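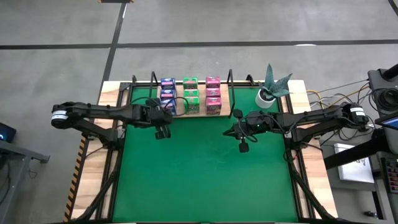

Workbench with green work surface and pale wooden side panels.

PRESS RELEASE
Dullodthorpe, 26/08/2025

Ocampo opens evening courses in joinery and furniture repair in Dullodthorpe

The timber merchant Ocampo will start a programme of evening courses in joinery and furniture repair at its yard in Dullodthorpe this autumn. The courses are open to all adults who live in Dullodthorpe or in neighbouring Rekinside, and no earlier experience with wood is needed.

The company took the decision after a survey among its customers in June. In total 300 persons have answered the questions. Many of them wrote that they keep broken chairs, drawers and window frames at home, and that they do not find anybody who can repair them for a reasonable price. Others asked for a place where they can learn to use hand tools in a correct way.

"We sell wood to people every day, and at the counter they ask us how to cut it, how to glue it and how to finish it," said Muthoni Khaemba, who is responsible for training at Ocampo. "Our staff answer as well as they can, but at the counter there is a queue. With the courses we can give to these questions the time which they need."

Each course has 15 places. The first course, Joints and Glue, treats the basic joints in softwood and the repair of loose chair legs. The second one, Doors and Drawers, is for participants who can already saw and plane to a line. A third course about surface treatment with oil and wax will follow if there is enough interest. Participants may bring one piece of furniture from home, on condition that one person can carry it up the stairs.

The fee is 200 pounds for one course. Timber, glue and the use of tools are included, but screws and hinges for own projects must be paid separately. Residents with a low income can apply for a reduced fee, and for this purpose Ocampo has put aside offcuts and older stock, so that the cost of material stays small.

The training rooms are on the first floor of the former Prero warehouse, which Ocampo has rented since last year. The windows on the street side were renewed and the lighting was improved. The goods lift is at the moment not in service. Persons who cannot use the stairs are asked to contact the yard before they register, so that a place on the ground floor can be arranged.

Ocampo also extends its timber library, a collection of samples which visitors can touch and compare. It has now 700 samples, among them several kinds of British ash, larch and sycamore. The library can be visited free of charge during the opening hours of the yard.

Registration is possible at the trade counter in Dullodthorpe or by post. Places are given in the order in which the forms arrive.

Press contact:
Muthoni Khaemba
Training, Ocampo, Dullodthorpe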